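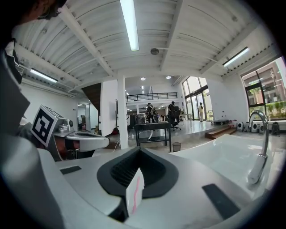 # Flellholm wool felt, by the yard

We've been waiting on this one since February, and it finally got to the shelf! Flellholm is a pure wool felt, pressed at the Antal mill, and it's the densest felt we carry that you can still cut with ordinary fabric shears. If you've only ever worked with the craft store kind (the fuzzy acrylic sheets that pill the moment you look at them), please order a swatch first, just for the fun of handling it.

It comes off the roll 3 mm thick and 60 inches wide. The edges don't fray, so you can leave them raw, and they hold a crisp line even on tight curves. We cut a whole set of leaf coasters in the shop with points so sharp they look stamped.

## What people make with it

Slippers, mostly! Two layers stitched together make a very good sole, and a single layer works for the upper if you steam it over a last or a rolled towel. After that it's bags, laptop sleeves, hat brims, piano and loom repairs, chair pads, and a surprising number of cat caves. One customer lined a full set of silverware drawers with the Oatmeal and wrote to say she wants to do the tool chest next.

It takes hand stitching beautifully. Blanket stitch in a heavy wool thread sinks in a little and looks lovely. By machine, use a 100/16 needle, lengthen your stitch to 4 mm, and ease off the presser foot pressure if your machine lets you. Glue works too, but test it on a scrap, as thin glues soak in and leave a stiff patch.

## Colors

- Oatmeal (undyed)
- Charcoal (undyed, from dark fleece, with a few pale hairs running through it)
- Moss
- Brick
- Deep Teal
- Mustard

The two undyed shades vary from roll to roll, sometimes quite a bit. If you need several yards to match, put it all in one order and we'll cut it from the same roll. The dyed ones are much steadier, though Brick came in a touch more orange this time and we like it better.

## The details

| | |
|---|---|
| Item number | 2317 |
| Fiber | 100% wool |
| Thickness | 3 mm |
| Weight | 600 grams per square meter |
| Width | 60 inches, usable edge to edge |
| Sold by | half yard, cut in one piece |
| Full roll | roughly 400 square feet, by special order |

## Looking after it

Brush it when it's dusty, and go at crumbs and cat hair with a stiff clothes brush or a bit of tape. Spills bead up for a while, so you've got time to find a cloth. For a real stain, dab with cool water and a drop of wool soap, then dry it flat. Please don't put it in the washing machine! It will shrink and go lumpy, and there's no pulling it back.

Fold lines from shipping come out with steam. Lay a damp cotton cloth over the crease, press with a warm iron, lift, move along. Don't slide the iron.

Store leftover pieces flat or rolled, with cedar if you have it. Moths love good wool as much as we do.

## Goes well with

**Luvden waxed wool thread.** Comes in all six felt colors plus a cream. It's a bit grabby to start with and then runs smooth once it has been through a few holes.

**Drolon 9-inch shears.** Long blades, a heavy handle, and they go through two layers of Flellholm without chewing. Left-handed pairs are in stock too.

**Scrap bag.** Offcuts from the cutting table, mixed colors, sold by the pound. Great for coasters, pincushions and needle books. You can't pick the colors, but leave a note if there's one you really can't stand and we'll try.

## Swatches and cutting

The swatch card has all six colors, each big enough to put a few stitches in. Orders under five yards ship folded, and anything longer goes on a tube. Cut yardage can't come back unless there's a flaw in it, so do get the card if you're torn between Moss and Deep Teal. They look closer on a screen than they do in daylight.

Page updated Thu 12 August: Mustard is back in stock, Charcoal is down to the last roll until the next delivery.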